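The year I tried to grow lavender

I have wanted a lavender hedge for as long as I've had a front step to put one beside. I blame other people's gardens.
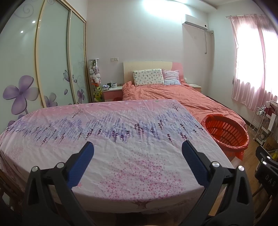

Lavender on the tablecloth, tiny white blossoms along the pink border.

So in June I finally did it! I ordered eight little plants from Fidport (the nursery out past the highway, the one with the terrible parking lot) and dug them in along the walk after supper. Our soil is heavy clay, the kind that sticks to your boots and then to the kitchen floor, and I'd read that lavender hates wet feet. I mixed in a bag of grit and hoped for the best.

Three of them sulked right away. I kept watering them, poor things, which was exactly the wrong idea, and they went gray and floppy from the bottom up. The rest I more or less ignored and they've been fine, even a bit smug about it. The bees found them before I'd put the shovel away.

I did cut a small bunch and hang it in the hall closet, upside down with a rubber band, and now my winter coats smell like somebody's very clean grandmother. I love it. My plan for the leftovers was shortbread, but the first batch tasted like soap, so go easy if you try it (half a teaspoon, chopped fine, is plenty).

Next spring I'm filling the gaps and building the bed up higher, maybe with some of the old brick from behind the shed. If you garden on clay and have a variety you swear by, leave me a comment. I've still got room by the mailbox.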